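Search tickets Search

Kitchen unit doors binding after damp spell, Asgate flat
Updated September | Posted by site maintenance

Fault as reported: base unit door in the Asgate kitchen catches on its neighbour when closing. Started after the heating was off for 2 weeks. Hinges are Pelto clip-on, doors are solid timber, oiled.

Checked hinge screws, all tight. Carcass is level front to back. Side adjustment on the upper hinge is already at the end of its travel. Humidity reader in the cupboard showed high for three mornings running, then dropped once the Sater dehumidifier was left on overnight.
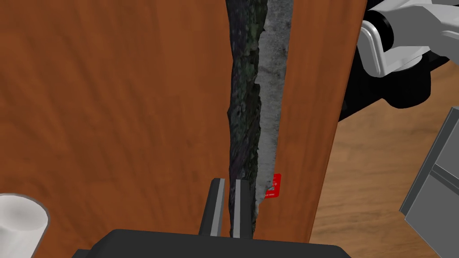

Door gaps should be judged over the full height before any planing is done. A single reading at the handle says little. Where the space between two wooden panels is wide at the top and narrows on the way down, as between the two reddish-brown ones, a gauge used at one height gives a figure that is wrong everywhere else. On the Asgate door the difference between top and bottom was 2 mm over a 300 mm run.

Action: upper hinge backed off, lower hinge moved out one turn, door left for 19 days with the heating on. No planing. Gap now even and the door closes without contact. Lower hinge plate has a worn thread, replacement ordered from Pacheco.

Status: open until part is fitted.

3 comments | 0 shares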